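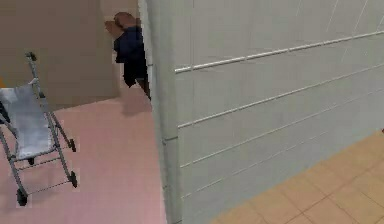
¿Por qué la conserva de tomate sale aguada si se respeta la receta al pie de la letra?
Casi siempre por el tomate, que suelta más agua de la que calculó quien escribió la receta. Alargar la cocción arregla la textura y estropea el sabor, así que conviene escurrir antes de encender el fuego.

Incidencia 3,091
Producto: pasapurés eléctrico Pisura, disco fino
Receta asociada: salsa de tomate para conservar, recetario Stelto
Estado: abierta
Fecha de apertura: 2 de octubre de 2026

Descripción del problema

Compré el Pisura en mayo y hasta ahora lo había usado para purés de patata, sin quejas. Con el tomate es otra cosa. El recetario promete una salsa «espesa y aterciopelada» en 85 minutos. A los 85 minutos yo tenía sopa. Lo he repetido tres veces y adjunto lo que hice en cada una, porque ya sé que la primera respuesta va a ser que no seguí las instrucciones.

Intento 1. Tomate de pera, escaldado y pelado, disco fino, fuego medio, olla sin tapa. Resultado: líquido rojo con una capa de agua clara encima al reposar. Sabor correcto, algo ácido.

Intento 2. Igual, pero con el disco medio, por si el fino batía demasiado la pulpa. Un poco más de cuerpo, la misma agua. Se colaron semillas.

Intento 3. Disco fino otra vez y 200 gramos de cebolla pochada, que según el recetario «liga la salsa». No liga nada. Ahora tengo salsa aguada con cebolla.
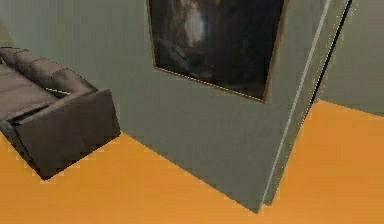
Soporte de Stelto contestó que la variedad influye mucho, que el tomate de final de temporada trae más agua y que probara a dejar la pulpa en un colador antes de cocerla. Preguntaban también si la velocidad estaba en el máximo, porque a esa velocidad el aparato mete aire y la salsa tarda más en asentarse.

Respondo por partes. La velocidad estaba en el máximo, sí, que es lo que indica el recetario en la página de la salsa. Si no hay que usarla, que lo corrijan. Lo del colador no aparece en ningún sitio, y me cuesta creer que un paso así sea opcional. Sobre la temporada: el recetario se presenta como una guía para aprovechar el tomate de final de verano. No sé con qué tomate la probarían.

Intento 4. Tomate cortado por la mitad, con sal, boca abajo en el colador una hora. Pasapurés a velocidad baja. Misma olla, mismo fuego. Mejoró mucho — lo reconozco — y al reposar apenas se separó. No puedo decir si fue por la sal, por el colador o por la velocidad, porque cambié todo a la vez. Error mío.

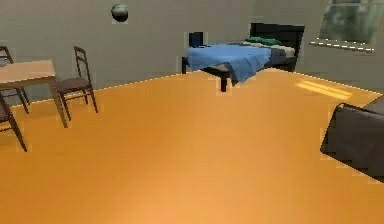
Intento 5. Sin colador y sin sal previa, solo velocidad baja. Vuelve el agua, aunque menos que al principio. De modo que la velocidad cuenta algo, pero el escurrido cuenta bastante más, al menos con este tomate.

Lo que no pienso probar es el espesante Indus que me sugirió el formulario automático. Si una salsa de tomate necesita almidón para parecer salsa, el problema está en otro lado. Tampoco voy a comprar el disco Tapia de repuesto: el que tengo no está gastado.

Pendiente por parte de Stelto:
Corregir la velocidad en la receta.
Añadir el escurrido con sal.
Decir con qué variedad salen los 85 minutos.

Dejo la incidencia abierta hasta ver la receta cambiada. El agua que soltó el tomate en el colador la guardé y la usé para un arroz, que quedó bien.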